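Marble island top: etch marks or stains, and does sealing help?

Posted by Breronitz, Tue 28 March

We are choosing a top for a kitchen island. My preference is white marble with faint gray veining, honed finish. The fabricator says it "must be sealed" and quotes 229 for the first treatment. A friend's marble was sealed and still has dull rings where glasses stood. Is the sealer defective, or am I misunderstanding what it does? Lemon juice, coffee and oil are all in daily use here.

3 replies

Inance

A sealer fills the pores near the surface and slows down liquids that would soak in – oil, coffee, wine. It does nothing against acid. Marble is mostly calcium carbonate, and acid dissolves it on contact. The dull ring is an etch, meaning the stone itself has changed texture. Your friend's sealer is probably fine.

To check whether a top needs sealing, put a spoonful of water on it and wait 15 minutes. If the stone darkens under the water, it is absorbing. Let it dry fully before applying anything. 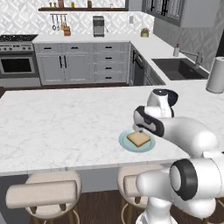
Image: Dasico, computer rendering

White marble shows etches less than dark marble, and a honed surface shows them less than a polished one. Light etches on a honed top can be evened out by hand with wet abrasive paper, starting at 1000 grit. Try the underside of an offcut first. Polished stone is harder to correct and usually means calling someone in.

Oil stains are a separate problem. Mix baking soda and water to a thick paste, cover with plastic film, leave for a day, scrape off, repeat as needed.

Nowakowski

Just get quartz. Had marble once, never again.

Dasico

Agree with Inance on the chemistry. Avoid vinegar sprays and bathroom descaler – both will etch the whole area you wipe. Dish soap and water is enough. Also ask what the 229 covers. A penetrating sealer is a wipe-on product and you can apply it yourself. I redo mine every May.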